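Review: Drirkow Bench Practice Kit for Small Robot Arms, Second Edition

Reviewed for the Seterura Equipment Notes, March 1, 2019
Reviewer: Dorothy Bloxham

The Drirkow Bench Practice Kit is sold to laboratories and training shops that operate a small robot arm on an ordinary table. It consists of a printed rule book of 234 pages, a set of laminated cards, a roll of marking tape, and a log sheet pad. The kit contains no hardware of its own and is not a substitute for the manual supplied with the arm. Its stated purpose is to give a shop a written set of house rules where none exists.

The kit was in use at our bench from January. Two operators worked from it, one with long experience and one newly trained. Both were asked to follow the cards as written before suggesting any changes.

The rule book is organized by task. The sections on starting up, changing tools, and stopping are the strongest. Each begins with the condition the bench must be in, states who may give the order to move, and ends with a line for initials. The wording is plain. Our newer operator was able to work through the start-up card without help on the second day.

Section 4, on the work surface, will be the one most shops consult first. It requires that the gripper be open at the start of a run, that the reach area be kept free of anything the task does not call for, and that bags, clothing, and cables be assigned a place outside a taped boundary. It also asks for the table to be wiped before each session. The inspection is to be made twice, once from the operator's position and once through the wrist camera, on the grounds that each view misses things the other catches.

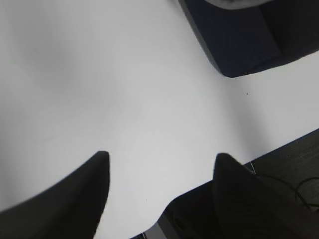

Ljubica Đorđević wrote in response to the draft of this review that the boundary rule is sound but the book is too quiet about table edges. In her shop the work top meets a second surface, and the tape stops at the join. She would like the rule to say plainly whether a cable lying on the neighboring surface counts as inside the reach area, and she recommends measuring the boundary from the arm at full extension, whatever the furniture underneath.

We agree with this comment. The card for Section 4 shows a single free-standing table and gives no guidance for adjoining surfaces. A shop should settle the point in writing before it puts down any tape.

Other weaknesses are smaller. The log sheet gives one narrow line to near misses, and our operators regularly ran into the margin. The index lists "pinch points" under the letter H, for hand safety, with no cross-reference. The cards are glossy and hard to read under overhead lights. The tape holds well on a smooth top but left a residue when lifted after three weeks.

For comparison, the Drasetti handbook covers the same subjects in more depth and includes a long chapter on shared work between people and arms. It runs to 1296 pages in two volumes and assumes a dedicated safety officer. The Karagiannis folder is shorter than either and omits tool changes altogether.

Purchasers should note that the kit does not certify a bench and does not claim to meet any legal requirement. A risk assessment for the particular arm, gripper, and task is still needed, and the rule book says so on its first page.

Recommended for small shops, with a written addition to Section 4. Replacement log pads are sold separately.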